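Unit 3: Setting up the sim cell before you load the arm
Course notes, Bindu Shetty

Open the Stilen room first and leave it bare of robots. I know everyone wants to drop the arm in straight away (I did too, my first year), but please get the room right before you go near the arm menu! 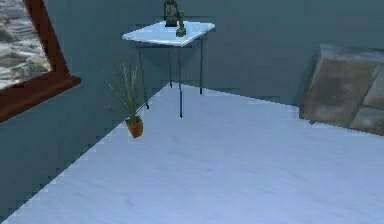
Fig. 1. Room loaded, no arm yet. Note the stepped line where floor meets wall on the left.

Let's start with that stepped line. It tells you something about how the edge is being drawn, and on its own it tells you nothing about where the collision floor is. Those are two separate settings, and people mix them up every November when the first reports come in. Turn on the collision overlay and check the floor height there. It should read zero. If it doesn't, fix the floor and leave the arm mount alone, or you'll be chasing the same offset all term.

Next, the props. The plant sits right at the floor boundary, so click on it and see which surface it's attached to. Do the same for the side table and the two things on top of it, and for the big stone block on the right. Anything the arm might reach needs a collision shape. Anything it can't reach can stay as scenery, and your sim will run a lot faster for it. Amos Esposito left collision on for every leaf of a plant once and went to lunch while it loaded.

Now pick your mount point on the open floor. Keep it well clear of the table legs, which are thin and easy to miss in the overlay (zoom in!). Type the position in by hand, dragging is never good enough, and save the room under a new name before you add anything.

Last bit: run the empty room for 300 steps and look at the log. Props that creep or sink during an empty run will do it worse with an arm swinging past. If you get error 133, reload the room and try again. If you get it twice, send me the log file and I'll have a look with Kirsten McIntyre.

For next class, bring your saved room and your log. We'll mount the arm together and do the joint limits.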